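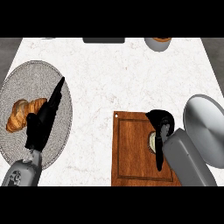

Help wanted: morning person for a small breakfast place in Clamton

Hi! I'm Desmond Abernathy and I run Pullano, the little breakfast and lunch spot on Clamton's main street, next to the hardware store. I'm looking for one person to work the counter with me in the mornings, and I'd like to find somebody who plans to stick around for a while (through July at the very least, that's when the lake people show up and things get silly).

The job is mornings, Wednesday through Sunday, 5:30 to 11. I know, 5:30. I've been doing it for years and I still grumble at the alarm clock, but you get the whole afternoon to yourself, and the parking is great at that hour. You'd be setting out the pastry, making coffee, ringing people up, wiping down tables and keeping an eye on the toast. The baking itself is done by my cousin Pavliuk, who starts way before either of us and doesn't like to talk until he's finished. Don't take it personally.

Pay is $925 every two weeks to start, plus tips, which we split evenly at the end of each shift. After your first 16 weeks we sit down and talk about a raise. I've never skipped that talk with anyone and I'm not going to start with you. You eat breakfast free on the days you work and you can take home whatever bread is left.

You don't need restaurant experience! My last counter person came from a carpet warehouse and she was wonderful. What I do need is someone who shows up on time, can carry a tray, and doesn't mind hearing the same story from Table 4 every Sunday. You'll need a food handler card too, and if you don't have one I'll pay for the class. If you can make a decent latte already, great, if not I'll teach you on our machine, which is old and has opinions.

A few things you should know up front. We have 70 seats when the patio is open, and on a warm weekend they fill up fast. There are stairs down to the storeroom and you'll be on them a lot with milk crates. The radio stays on the oldies station until 9, then you can pick. And we close for two weeks in the winter, half paid, so plan for that.

If this sounds like you, stop by after 11 (please not during the rush, I won't be able to hear a word you say) or leave a note with your phone number in the box by the door. A résumé is fine but a few lines about yourself are better. Tell me where you've worked, when you could start, and what you like to eat for breakfast. I'm taking names until Tue 26 January and I'll call everybody back, including the people I can't hire.

Pullano, 1,675 Main Street, Clamton. Ask for Des.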